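Boletim Povora — a vida no escritório

A hora do almoço mudou de mãos

Quem me lê há algum tempo sabe que eu trabalho na parte de pedidos e refeições da Povora, a que fica no fim do corredor e de que ninguém se lembra até ter fome. Pois bem, desde que a Prametton instalou os dois braços na nossa sala de preparação que toda a gente me para na escada a perguntar a mesma coisa: "então, já te tiraram o emprego?" Não tiraram, gente! Mas mexeram no meu dia mais do que eu esperava, e prometi contar como está a correr.

O trabalho em causa é aquele miudinho que fazemos antes de cada refeição de equipa e outra vez depois: passar comida para as taças, fechar caixas, arrumar sacos, deixar a mesa em condições para o grupo seguinte. No mês passado foram 541 mesas, entre preparar e levantar. Eu fazia uma boa parte delas de pé, com o telefone entalado no ombro, a responder a alguém que queria trocar a sobremesa.

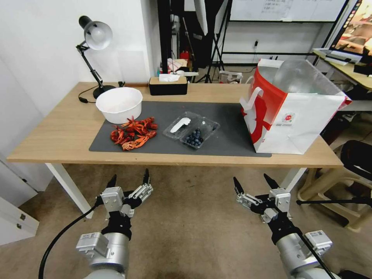

A minha função agora chama-se "acompanhamento de mesa", nome que não escolhi e que ainda me dá vontade de rir. Na prática, escrevo a ordem das tarefas, fico por perto e intervenho quando é preciso. E aprendi a olhar para um almoço de outra maneira. Uma taça redonda e vazia é coisa simples de explicar, mas um monte de lagostins cozidos, com as pinças e as patas todas enredadas umas nas outras, é um quebra-cabeças até para mim, que os como com gosto. Onde é que se pega? Por cima, de lado, um a um? Passei uma tarde inteira a discutir isto com a equipa técnica e saí de lá a achar que, em tantos anos de casa, nunca ninguém me tinha perguntado com tanto interesse como é que eu faço as coisas.

Essa foi a parte boa, e digo-o sem favor. A menos boa é o ritmo. Antes eu despachava uma mesa a correr e ganhava dez minutos de café; agora o tempo da mesa é o tempo dos braços, e a nós cabe esperar. Há colegas que se dão lindamente com isso e há quem fique a bater com o pé no chão (eu, sobretudo às quintas). Pedimos à Aryee, que nos faz os horários, que as esperas contassem como trabalho e não como pausa. Ficou escrito, e ainda bem, porque na primeira versão da escala não estava.

Também houve a questão do barulho — pouca coisa, mas um zumbido é um zumbido — e a dos cabos, que me obrigou a mudar o caminho que fazia com os tabuleiros há anos. O corpo demora a desaprender. Ainda ontem dei a volta pelo lado errado e tive de recuar com uma pilha de guardanapos nos braços.

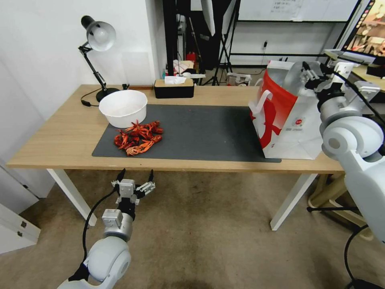 Tempo de leitura: 3 min | 613 palavras

Passemos às perguntas que me deixaram na caixa do refeitório, que foram bastantes.

Vai haver menos gente na sala? Por agora somos as mesmas pessoas. O que mudou foi a divisão: duas colegas passaram para o atendimento dos grupos de fora, que andava a rebentar pelas costuras, e fizeram-no porque quiseram. Eu fiquei, por teimosia e por curiosidade.

É preciso saber programar? Não! A formação é dada pela Fustulley, em 2 manhãs, e quem sabe preencher uma folha de encomendas safa-se bem. Levem uma camisola, que a sala deles é um gelo.

E se eu não quiser? Podem dizer que não, e o turno continua a existir como sempre existiu. Insisti muito neste ponto nas reuniões e continuo a insistir, até porque gosto de pôr uma mesa à mão quando me apetece.

A próxima turma da formação é em março e as inscrições fazem-se na minha secretária ou por bilhete na caixa. Quem quiser só espreitar pode aparecer antes do almoço, desde que fique do lado da porta e deixe as mochilas lá fora. E quem tiver uma opinião formada sobre a melhor maneira de servir lagostins, por favor, venha falar comigo, que eu ando a recolhê-las todas.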